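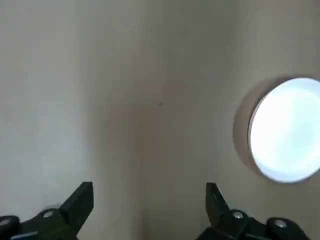
Home Explore Notifications Lists

Clubs > Robotics > Diso

Diso Robotics Club
6 September 2023

First club night back after the summer and what a lovely turnout! We carried on with Wenska, our arm project, and I'm afraid this will be a bit of a thread, so do get a cup of tea first.
38 shares

2/ The new starters spent most of the evening on opening and closing the gripper from the laptop, which sounds dull but there was an actual cheer when the first group got it going - I may have joined in.

3/ The older lot are rewriting the code that decides how far the fingers open. It's been a muddle since last term (my fault, mostly) and they've been very patient with me about it.
93 likes

4/ We're entering the Joltov challenge in December, in the pick and place class. Last year our arm dropped nearly everything it was given, so there's plenty of room to improve!

5/ If you've got any small soft things to practise on - beanbags, sponges, odd socks - please bring them along next time. Clean socks, if you can manage it.
12 comments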